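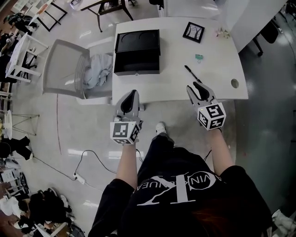 The white desk with the black box open, the small tree picture, the green binder clip and the pen.

I have been reworking the small desk for most of February, and the layout has settled enough to write down. The earlier post on this covered the shelving. The desk is the harder problem, as it has no drawers and only one cable hole, near the right edge of the top. Everything that lives on it is visible all the time.

The rule I started from is that an object stays on the surface only if it gets used at the desk itself. Letters, chargers, spare keys and the tape measure went out on the first pass. What remained was pens, clips, two or three small things I like looking at, and the black box.

The box does most of the work. It is rectangular, the lid stands up by itself at the back when open, and there are two curved recesses on the inside of the lid. I have not found a good use for the recesses. I tried keeping coins in one of them, which worked for as long as the lid stayed open. The lower tray is where things go. I bought the box secondhand from a stall in Tanoli and it came without any insert, so I cut one from card.

First version of the insert: 3 compartments, equal widths. Pens did not fit lengthwise. Second version: one long compartment along the front, one short one behind it for clips and erasers. Pens fit, with a little spare at each end. I have kept the second version. The card will wear through at the folds eventually and I will cut another.

Order of work when I clear the desk at the end of the day:

Pens into the long compartment, caps all facing the same way.
Clips into the short one.
Paper off the desk entirely, to the tray on the shelf.
Picture frame moved, surface wiped, picture frame back.
Lid down.

It takes less time than making tea. The wiping step is the one I skip, and a white top shows it by the second day. I use a damp microfiber cloth and nothing else. A spray cleaner from Letance left a haze that took several passes to remove, and I would not use it again on this finish. The bottle has gone under the sink for the bathroom tiles.

The picture frame is black and small, with bare branches in black and white. I had it flat in a drawer in the last apartment. On the desk it sits near the far edge, to the right of the box, where it does not get in the way of my forearms when I write. Damir Popescu, who reads these posts and writes in with corrections, thinks it should be on the wall. He may be right. The wall is plaster over something very hard and I have already blunted one bit on it.

The pale pink and white things in the far corner serve no purpose and are staying. They do collect dust. A dry paintbrush gets between them better than a cloth.

Two problems are open. The first is the cable hole. It is in the right place for a lamp and the wrong place for a laptop, since my charger comes from the left. Running the charger cable under the desk and up through the hole leaves a length of it lying across the area where I write. I have a bag of adhesive clips from Ilitz, part 3734, to hold the cable along the back edge instead. They want 30 minutes of pressure-free curing before any load goes on them, according to the leaflet, and I have not yet left the desk alone that long.

The second is the light gray chair to the left of the desk, with its slatted back. It was meant for visitors. In practice it takes whatever cloth or clothing is in transit between the laundry and the closet. A hook on the back of the door would fix this. I looked at the Nandoseck one, item 1491, and the plate is too wide for my door frame by a few millimeters, so I am still measuring alternatives.

If anyone has a use for the lid recesses, the comments are open. Next post will be the cable run, with measurements.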